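Ploline Processor Tray, Light Gray
Sold by Kastton Parts & Bench Supply

Home > Bench Supply > Trays and Carriers > Ploline

If you spend any part of your week swapping processors in older servers, you already know that the chip is the easy bit to look after while it's in the socket, and the hard bit to look after once it's out. We've carried the Ploline tray for a good while now, and it has become one of those plain little products that customers come back for, usually when a second person joins the bench and the first one doesn't care to share.

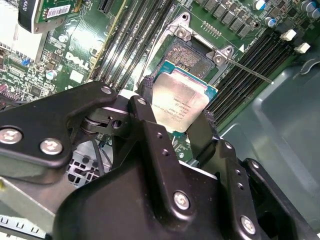
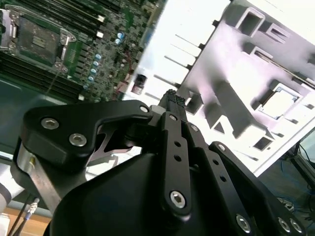
First picture: Intel Xeon processor over the open socket on a Dell board. Second picture: light gray plastic tray alongside a green server motherboard.

What it is

The Ploline is a light gray plastic tray for holding loose processors while you work on a board. It measures 260 mm along the long side and weighs 61 grams, so it's light enough to move out of the way with one finger and big enough that you won't lose it under a heatsink. We chose the gray over the black version (which we stocked for a short time, and may again) for the simple reason that a teal or green chip edge shows up against it nicely, even in the kind of corner where a lot of us end up working.

The pockets have a shallow lip, and a chip sits in them with its metal lid facing up and its contacts clear of the floor of the tray. There's room at the sides for a fingertip pad or a suction pen, whichever you're used to. Please do lift by the edges. We know you know, but we've all had that afternoon.

Which processors fit

The standard insert takes the square Xeon E5 parts that most of our refurbishing customers are pulling and reseating all day long. A second insert, sold separately under the Zivska name, has smaller pockets for desktop chips and drops into the same outer tray. If you're not sure which one you need, send us the processor model printed on the lid and we'll look it up for you — it really is no trouble, and it's a good deal nicer than handling a return.

The tray isn't meant for chips with pins on the underside. Those want foam, and we have a separate page for foam.

Using it at the bench

Set the tray down close to the board before you open anything, on the side of your working hand. Release the lever, open the load plate, and lift the old processor straight up and over into a pocket. Then bring the new one across, match the notches and the corner mark, and let it settle into the socket under its own weight. No pressing! Those little gold pins in the socket bend very easily, and straightening them is a job for patient people with good magnifiers.

If the socket is going to sit empty for any time at all, put the plastic cover back on it. We sell those too, in bags of 500 for workshops and in ones and twos for everybody else.

Cleaning and care

Wipe the tray out with isopropyl alcohol and a cloth that doesn't shed, and let it air dry before you put anything back in it. Take leftover thermal paste off the chip first, or you will be chasing gray smears from pocket to pocket for the rest of the week. Keep the tray out of hot water and away from the dishwasher. One of ours went through a cycle in July and came out shaped like a potato chip, and it has hung on the wall by the packing table ever since.

The plastic is a static dissipative grade. It still belongs on a grounded mat, and you still want your wrist strap on.

In the box

One outer tray, light gray
One Xeon E5 insert, fitted
3 blank label strips for the short end

Goes well with

Lightfoot bench mat, which has a raised edge on the far side and stops the tray from sliding off when you push a chassis back. Zivska desktop insert, as mentioned above. Socket covers, loose or bagged.

Ordering and shipping

Trays ship flat in a plain carton, and orders placed before noon normally leave us the same day. If you're buying for a whole workshop, write to us before you check out and we'll pack them nested, which saves you a surprising amount on freight and saves us a lot of cardboard. Unused trays can come back within the usual return period, with the insert still in, please.

The label strips changed recently from paper to a wipeable film. If you have an older tray and would like the new strips, just ask and we'll tuck a set in with your next order.

Page updated 5 December 2024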